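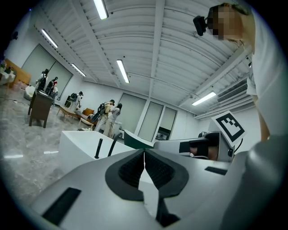

3.2 Sample and loan records

The loan records come from the public library of Dinness and its branch in Stemine. Both libraries ended their late fees in February, on the same date, and both kept the same loan period for books before and after the change. We received the records without names. Each borrower has only a number, a year of birth and the branch where the card was issued.

The full file contains 2291 cards with at least one loan. From these we removed school class cards and cards of the libraries' own staff, as such loans are often extended by hand and the due date in the system is then not reliable. We also sent a short paper questionnaire to 358 adult borrowers, of whom 300 returned it. The questions were written by Zamora and tested first with borrowers in Willura, whose answers are not included in the analysis.

A loan is called late when the item was returned after the last due date stored in the system, including renewals. This is stricter than the definition of Farkas and Wiriya, who allowed two days of grace. We prefer the strict form for the main results — the return box in Stemine is emptied every morning, also on holidays, so the stored return date is seldom wrong by more than one day. Results with the two-day rule are given in the appendix and they lead to the same reading.

One difficulty should be mentioned. Some borrowers who owed money before the change had blocked cards, and these cards became active again when the debts were cancelled. Such borrowers appear only in the second period. If they return books later than other people, the late share would rise even when no single person changed his or her habit. For this reason we report the late share twice, first for all cards and then only for cards with loans in both periods. The second value is the one we discuss in Section 4.

Items reported as lost were treated separately. The old system closed a lost loan when the replacement was paid, while the new one leaves it open, and we could not bring the two kinds of entry to a common form.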